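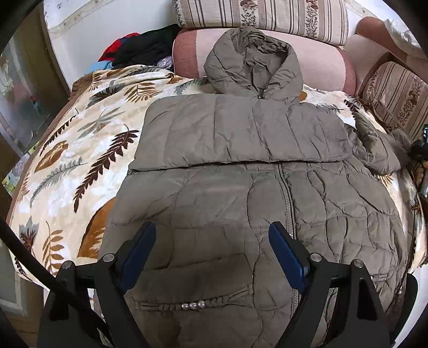
A hooded puffer on the bed, folded across the chest, with pearly beads along the pocket.

The Big Coat Goodbye

April, and the puffers are still out. On the hook, on the chair, on the other hook. One on the back seat of the car under a bag of birdseed. You wore it last week and swore at the weather, and you'll be wearing a T-shirt by the end of the month, and somewhere in between those two things the coat has to get put away.

Most of us do it badly. I do it badly. Last year I pushed mine into a vacuum bag, sucked the life out of it, shoved it behind the suitcases and pulled it out in the fall looking like a raisin. It took most of the winter to puff back up. One sleeve never did.

So I went to see Marlina Wijaya, who runs Drimach, a cleaning and mending shop in Armont, two doors up from the bus station. Small place. Steam everywhere. Between the first thaw and the start of summer the shop took in 1,347 coats last year, and she says most of them were puffers. She keeps a tally in a spiral notebook by the register and she let me look. Tidy handwriting, lots of coffee rings.

"People come in and say it's dirty," she says. "I say where. They say all over. It's never all over. It's the neck and the cuffs."

Start there, then. Collar, cuffs, the edge of the pockets. Those are the places hands and makeup go. A soft cloth, lukewarm water, a drop of plain dish soap, and dab. Don't scrub - scrubbing a thin shiny shell leaves a dull patch that looks worse than the mark did. Rinse the cloth, dab again, let it air dry. If the label says you can machine wash the whole coat, fine, go ahead, but zip it up first and turn it inside out.

Trim is the thing to watch. A lot of women's puffers in the past few years have come with extras. Beads on the pocket, gathered bands, a bow, fur around the hood that may or may not snap off. Marlina has a jar of lost beads on the counter, pearly ones mostly, and she'll match yours if she can. Run your thumb along the row before you wash anything. A loose bead goes down the drain of a washer fast, and then you're hunting for one the right size for ever. She sews them back on with doubled thread and a knot behind each bead, so if one goes the rest stay put.

Empty the pockets too. All of them, including the one inside you forgot about. I found a movie ticket, a glove and a cough drop that had become part of the lining.

Now the folding. You need a flat place and the bed is the best one in most homes. Kitchen tables are too small and floors have a dog on them. Make the bed first or at least pull a blanket up over it, something soft and plush if you've got it. A slippery coat on a slippery bedspread will slide off the side while you're working on the other sleeve. On a fuzzy blanket it stays where you put it.

Lay it out front side up. Hood at the top. Zipper closed if you can be bothered, and you should be, because an open zipper has teeth that rub on the fabric all summer long. Then smooth it with flat hands from the middle out. You're pushing air, not ironing. It will wrinkle. Puffers wrinkle. Leave it alone.

Marlina does the hood first, tucked down flat against the chest. Her sister-in-law in Allero starts with the sleeves and they've been arguing about it for years, apparently, over dinner. I tried both. Sleeves first is neater. Hood first is quicker, and if you're doing a whole family's worth of coats in one go then quick wins. 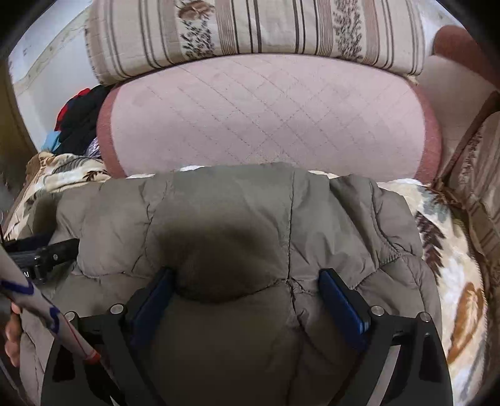 Whichever way you go, the rule at Drimach is three folds and no more. Sleeves across counts as one. Then the bottom up to the middle, then the top down over that. Every fold is a place where the filling gets squashed, and down hates being squashed in the same spot for two seasons running. Synthetic fill hates it even more, and it doesn't bounce back as well either. If the coat is long, knee length or past, Marlina would sooner you hang it. A wide hanger, padded if possible, with a cotton sheet over the top. An old pillowcase with a hole cut in the end does just as well for a short jacket.

Don't press down at the end. Everybody wants to press down. It's a big soft thing and it's sitting there. Go and make some coffee.

Where it goes next depends on what you've got. A cotton storage bag is best, one with a loose top. Marlina sells the Huttunen kind, plain gray canvas with a drawstring, and I bought two, which was maybe one more than I had room for. A big pillowcase works. A cardboard box lined with a clean sheet works if the closet is dry. Plastic bins are okay so long as the coat is completely, totally dry when it goes in, and I mean dry in the middle of the filling and not just on the outside. Give it a full day on the rack after washing, then give it another one. Squeeze a panel in your fist. Any cold clumps, its not ready.

Vacuum bags - no. I asked twice. She made a face both times. "For a trip, yes. Two nights in a suitcase, who cares. Not for the summer."

On top of the pile, never under it. Heavy things at the bottom, jeans, wool blankets, the ski pants nobody has fit into for years. Puffers last. If you use cedar, keep it in a little cloth pouch so the oil doesn't get on a pale shell. Lavender same thing. Skip mothballs unless you'd like to smell like your great aunt's hallway until January.

One more, and I'd never have thought of it. Label the bag. A strip of masking tape, whose coat it is and what needs fixing. Marlina gets a rush every year on the first cold morning, a line out to the sidewalk, everybody holding a coat with a zipper that was already broken in spring. The pull came off, or the slider's bent, or a seam is leaking feathers. Bring it in now and she has it done in a few days. Bring it in then and you'll be waiting, in a sweater, with everone else.

I did mine the night I got home. Dab, dry, fold. The car coat smelled of birdseed so that one went on the balcony for a while first. Hall closet, top shelf, tape on the bag. Then it dropped to near freezing and I had to get the short one back out to take the trash down.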